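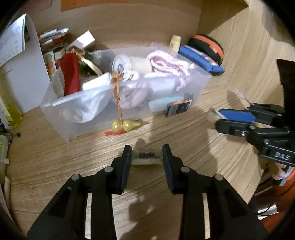

The Shelf, Before Lunch

Every home has a shelf where objects go when they have been put down "just for a second." Ours is light wood, reasonably deep, and has been just for a second for most of my adult life. This page is the gallery for the Rulach flat clear-out, shelf portion. I have one shelf and limited shame, so here is a line or two on everything that matters. The kitchen drawers had their own page in September and I received more mail about the potato mashers than I would like.

The white plastic box

Translucent, which the store presented as a feature. You can see what is inside without opening it, and so can your guests. It came in a set of 2 from Bredis. The other one holds cables and is not being discussed at this time.

The red cloth pouch

Standing upright at the left end of the box, like it's waiting for a bus. I have emptied it, found nothing worth keeping in it, and kept it. A good pouch is hard to throw out. You always think you are about to own something small and precious.

Green glass ornament, gold ribbon

A holiday item, on duty all year. It missed the trip down to the basement one January and after that it seemed rude to bring it up.

The gourds

Two of them, glossy and yellow, on a braided golden cord that hangs over the front of the box, with a red tassel underneath. They are supposed to bring good fortune. So far they have brought a cord that catches on my sleeve each time I reach for a pen. They stay, obviously. I am not going to be the person who threw out the luck.

White cloth, folded

Folded is a generous word once half of a thing is hanging over the rim. I believe it was bought for cleaning eyeglasses, though it could polish a canoe.

Round clear lid with a purple center

The lid to what? I tried it on every container in the flat, including the pale lavender round one sitting in the very same box, which you would think would be the one. No luck. I have put it back where I found it and we'll try again next year.

Pink-and-white coiled strap

Coiled by me, with some pride. It once belonged to a bag. The bag has moved on.

The mint-green bar

Near the front on the right. Nice color. I have had it long enough that asking what it is would be embarrassing.

Small dark packet, orange label

Leaning on the corner of the box as though it works there. It was going to be put inside, and then the box filled up, and now it has a spot.

The little one with the bristles

Pale cream body, a row of dark bristles or teeth along the top, about as much use to me as a toothbrush for a mouse. It sits out on the open wood because it fits no category. I tried "grooming." I tried "hardware." Under the labeling system I bought from Figueiredo (44 stickers, 32 of them still on the sheet) it would have to go under "other," and "other" is how we got here.

Blue and white, rectangular

A small box or a sponge, depending on how closely you care to look at it. Going back in once I find a gap, which may involve evicting the strap.

The back row

A small cream bottle, a blue zippered pencil case, and a round zippered case in black and orange. The pencil case is the only item on this shelf that does what it was made to do, and it's been pushed to the back for its trouble. The round case opens with a very satisfying noise. There is also a small white box back there, behind the big one. Boxes behind boxes. I bought it to help.

Paperwork, left side

One printed sheet standing up against all odds, and a white card or booklet leaning in front of it. I have been meaning to read both. They have the look of things with a deadline.

Results so far

Thrown out: one dried-up marker, a dead battery, and a coupon for Zustus, good for 340 points and expired. Kept: see above. The wood itself is in nice shape and I hope to see more of it someday.

Windowsill next. There are fewer things on it, and most of them are plants, or were.

Posted July 10, 2025. Filed under: Shelves, Small Stuff, Ongoing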